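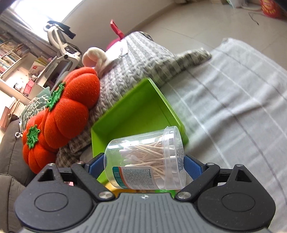
A hand-held gripper closed on a clear container of cotton swabs.

How a Robot Gets Its Examples

A robot arm does not know what a container is. It receives numbers from a camera and sends numbers to its motors. Between the two is a computer program called a model. The model has to learn which camera numbers go with which motor numbers, and it learns this from examples.

At Nitell, the examples are made by people. A person holds a gripper in one hand and does an ordinary job with it, such as moving a container from one place to another. The gripper has two fingers, and each finger has a textured blue pad where it touches things. A camera is fixed to the gripper and records while the person works.

What is in one example?

One recording of one job, from start to finish, is called a demonstration. It holds three kinds of information:

The pictures from the camera.
The position of the gripper at each moment.
How far apart the two fingers are at each moment.

A demonstration of a short job lasts about 10 seconds. In the project called Beltelo, each person records the same job 64 times before changing to a new one. Between recordings, the object is moved or turned. If a container always lay in the same spot, the model could learn the spot and ignore the container.

Why record in a home?

A laboratory table is plain. A home has blankets, cushions, shelves and light from windows. All of these appear in the camera pictures, and none of them is the thing to be picked up. The model must learn to pay attention to the right part. Clear plastic is harder than most materials, as the camera sees other things through it.

Beltelo has been recorded in 19 homes so far. Vidar Lie, who plans the recordings, changes the list of objects for each home.

What happens next?

A person checks every demonstration. If the camera was blocked, or the job was not finished, the demonstration is marked and left out. The rest are given to the model. It looks at a picture, guesses how the gripper should move, and compares its guess with what the person did. Then it changes its own settings by a tiny amount and tries again. This step is called training.

After training, the model is tested on a robot arm with the same kind of gripper, using objects that were not in the recordings.

Words to know

Demonstration: one recording of a job done by a person.
Gripper: the part of a robot that holds things.
Model: a program that learns from examples.

Page last checked 25 January 2018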